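Chapter 10
Showing the Task: Demonstration by Hand and by Remote Control

Most people who sell robots will tell you that programming is the hard part and that demonstration makes it go away. You show the machine what you want a few times, it learns, and you go home. Parviz Fallahi, who ran the training floor at Hamberg for years, used to ask visitors who said this how many times they had shown a new employee how to stack dishes, and whether it had worked.

We will spend this chapter on two ways of showing. In the first, a person holds a tool shaped like the robot's own gripper and does the job with it, while a camera on the tool records. In the second, called teleoperation, the person stays back and drives the real robot with a controller. Both produce a recording called a demonstration. Neither one records what the person was thinking, and a good deal of the trouble in later chapters can be traced to that.

10.1 What the camera gets

The case we return to is a small one: handling plates on a table. Before looking at any plates, look at what a camera on the tool takes in.

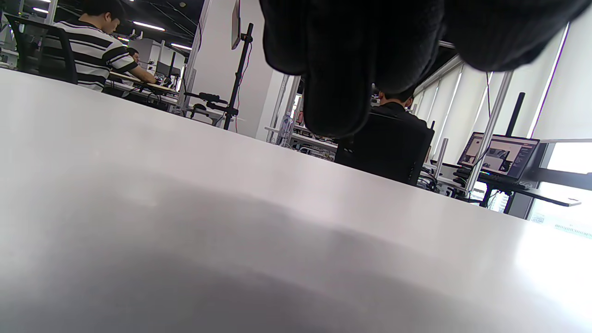

Figure 10.1. View from a hand-held gripper tool over a bare stretch of tabletop, with the workroom beyond.

A learning program has no idea that the table matters and the window blinds do not. It is handed all of it: ceiling lights, office chairs, a laptop screen. If every demonstration is made in one room, the program may come to lean on the room. The usual answer from vendors is "more data." More data from the same room is more of the same room. The Lenivmont exercise at the end of this chapter asks you to plan 46 demonstrations and defend where you would make them.

10.2 Where the task begins

Someone has to decide when a demonstration starts. It sounds like bookkeeping, but two operators given the same instructions will often disagree.
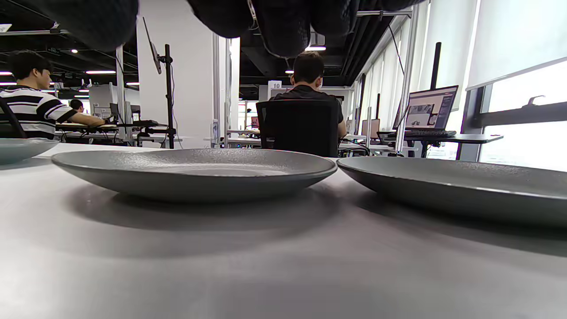
Figure 10.2. Gray plates on the table, seen from the tool. Which one comes first is not something the image can tell you.

Suppose the instruction is "pick up the plate." An operator will choose one without a second thought, for reasons of reach or habit. A program trained on that choice may learn "the nearest," "the one on the left," or something that has no name in English. You will find papers that report a success rate for this kind of task without saying how the plate was chosen. Read those numbers with care.

Teleoperation has its own version of the problem. At Barrios, operators driving an arm by remote control tended to pause before each grasp, partly from caution and partly from the delay in the video. The arm learned the pauses too. The Parum controller trimmed them out automatically, and for a while this was reported as an improvement in skill.

10.3 Contact

The hardest moments to demonstrate are the ones where something is touched. A shallow plate offers very little to hold. People manage it by feel, shifting a fingertip slightly when the rim starts to slip, and they could not tell you afterward that they had done it.
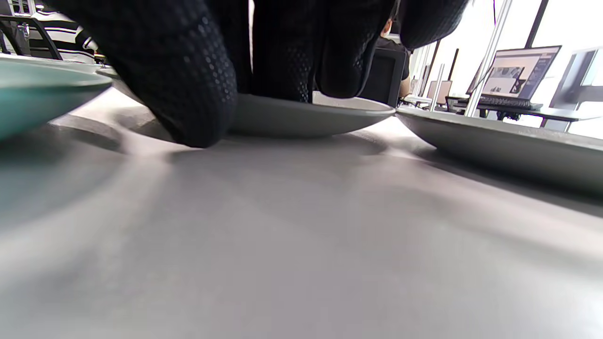

A camera records where the fingers went. It does not record how hard they pressed, and guessing force from pictures alone is a poor substitute for measuring it. Some tools add pressure sensors to the fingertips, which helps, though the readings drift and need regular checking. Under remote control the operator may feel nothing at all unless the controller pushes back, and many do not.

Keep two questions beside you as you read the next section, where we compare the methods on cost. What did the person know that the recording left out? And would the robot need to know it?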